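Forwarding Mail for Students Who Spend a Term Away
Project report by Gerasimos Fragkou, Havthorpe College

My project started in January, when I came home from a term abroad and found that my bank card, a tax letter and my grandmother's birthday parcel had all gone back to their senders. I wanted to know how other students in Havthorpe manage their mail while they are gone, and what it costs them. I asked 40 of them, and they were kinder with their time than I had any right to expect!

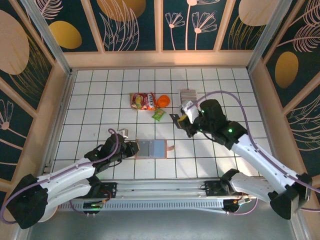

Figure 1. Tiled work surface with the flat board lying on it.

Most had simply asked a parent or roommate to look in the box. Only 11 had paid for a forwarding service, nearly all with Pornano or Jafri, and they paid almost 70 dollars for the term. Jafri scans the envelopes and lets you choose what to send on, and people liked that very much, though the scans sometimes took 15 days to show up.

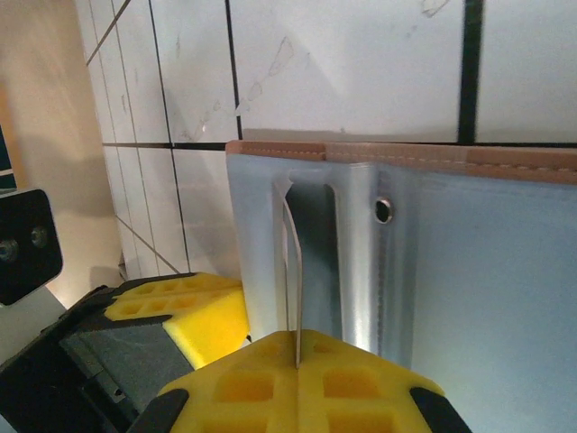
Parcels gave people far more trouble than letters did. A letter can be scanned and shredded, but a parcel has to sit on somebody's shelf, and the students I talked to (several of them still a bit sore about it) had lost shoes, books and one very nice coat. A slot like the tall, narrow one with rounded corners in Figure 2 would suit envelopes well enough, and I can't imagine getting a winter coat through it. Prultar does hold parcels, but you have to sign up before you leave town, and most of us were still packing at that point.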